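Orkum: conjunto de nomes de organizadores domésticos em português

Versão 2

Resumo

O Orkum é um conjunto de textos curtos que nomeiam e descrevem caixas, gavetas, cestos e outros recipientes de uso doméstico. Destina-se ao treino e à avaliação de modelos de normalização de vocabulário em catálogos e inventários. O material é apenas textual, em UTF-8.

Conteúdo

treino.tsv: 3,000 linhas
validacao.tsv: 560 linhas
teste.tsv: 1,000 linhas

A vírgula nas contagens é separador de milhar, tal como na saída do script de verificação.

Colunas

id: identificador estável entre versões
texto: descrição original, sem correção ortográfica
forma: termo normalizado
variante: pt-PT ou pt-BR
origem: wandari ou bech

Os campos são separados por tabulação. Não há aspas de escape. Um campo vazio em "variante" indica que o texto é compatível com ambas as normas.

Critérios de anotação

O termo normalizado é sempre um substantivo no singular, seguido, quando necessário, de um único modificador. Cor e dimensão ficam fora de "forma". Peças sobrepostas recebem o termo da peça superior; a inferior só é anotada se o texto a mencionar.

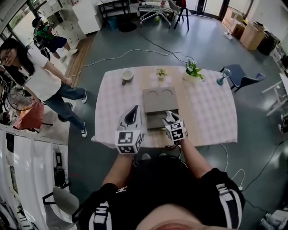
Fig. 1. Caixa cinzenta sobre uma secção inferior de cinzento mais escuro, semelhante a uma gaveta.

"Gaveta" e "gaveteiro" são formas distintas e não devem ser fundidas. "Caixa organizadora" reduz-se a "caixa". Diminutivos lexicalizados mantêm-se.

Origem dos textos

A parte Wandari provém de listas de inventário redigidas por falantes de pt-BR. A parte Bech reúne fichas de catálogo em pt-PT, recolhidas até dezembro. Linhas duplicadas foram removidas após conversão para minúsculas. Nomes próprios e moradas foram eliminados antes da anotação.

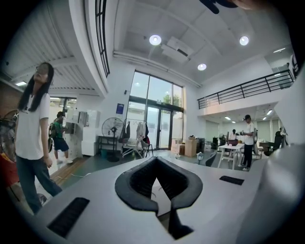 Fig. 2. Mulher de óculos e T-shirt branca; ao fundo, homem com mochila preta junto a uma porta.

Utilização

Executar gudix verificar na raiz do repositório antes de qualquer treino. O comando compara as contagens e rejeita identificadores repetidos. A divisão de teste não deve ser usada para ajustar limiares.

Limitações conhecidas

Termos regionais africanos e asiáticos não estão representados. A coluna "variante" tem erros em textos muito curtos. A grafia anterior ao Acordo Ortográfico não foi atualizada.

Última alteração: terça-feira, 1 de fevereiro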